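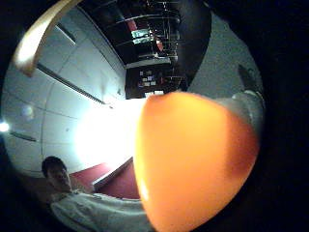 I have had it with matching jars. My sister-in-law spent an entire July evening tipping every powder and cereal she owns into clear Omaro canisters, and now she can't tell the pancake mix from the plaster she bought for the bathroom wall. (They were on the same shelf. Don't ask me why.) The set cost her $300, and she still has to write on masking tape to know what's what.

Give me the container it came in! Give me rings and stripes and big fat letters running right around the side. I can find a tub with a bright circle on it from across a room with my glasses off, and my kids could do it before they could read. Color is a label. Somebody at the package design end got paid to make that thing impossible to miss, so why on earth would I pour the stuff out and throw all that work in the recycling? 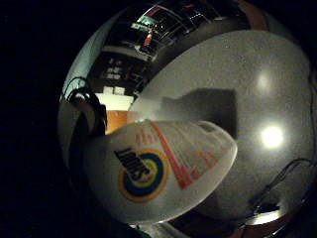

And the plain jars don't save space, either. You end up with a half cup that won't fit, so the old package stays in the cupboard anyway with a clip on it — now you own two of everything. The cooking directions go out with the trash too. So does the date.

I'll admit that a whole shelf of shouting packages can look like a yard sale. I turn a few of mine to face the back when company comes. But a kitchen is for using, and I'd take a loud shelf I can work from over a quiet one I have to study.
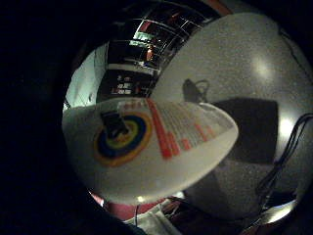 Gert Maluleke wrote to tell me I'm wrong about all of it, that bright packaging is advertising and she doesn't want to be sold cereal she already bought. Fair enough, Gert. She also says her Swanepoel tins have lasted through two moves and keep the moths out, and I have no answer to the moths.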